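**Stolmont Silk Damask, 132 cm wide**

We've wanted a proper silk damask in the range for years, and now we have one! Stolmont is woven for us at the Endadar mill, where Lesego Molefe redrew the pattern from an old furnishing silk -- a big, leafy repeat that looks wonderful on a chair back or a tall curtain.
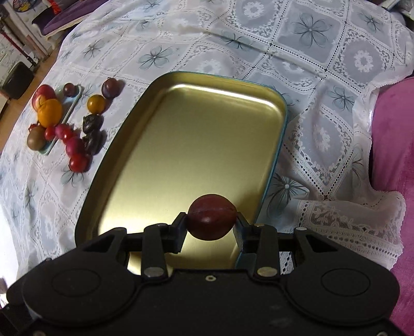 *Dark red plum, metal tray, lace tablecloth*

It comes in 7 colors and has a lovely weight, so it hangs well even without a lining (we'd still line it for a sunny window). The repeat is 37 cm. Dry clean only, and press on the back with a cool iron.

Minimum cut is three meters. Ask Oratile Tshabalala for swatches -- new ones go out in June.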